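Print | E-mail

Tundgate base board, second review

The Tundgate board carries the arm build in our shared workshop. Its grid of threaded holes takes brackets anywhere.
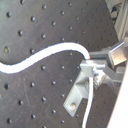
Finish

Matte, and it scuffs. Scratches are cosmetic. Flatness held over 13 bracket moves.
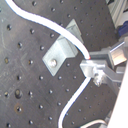
Tighten the bracket screw by hand first, then 2 turns with the key. The Climness board needed washers.

Cable routing is left to the user.

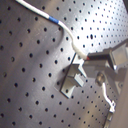

Allow slack before the connector. Rated 3 out of 5.

Shares: 20 | Comments: 2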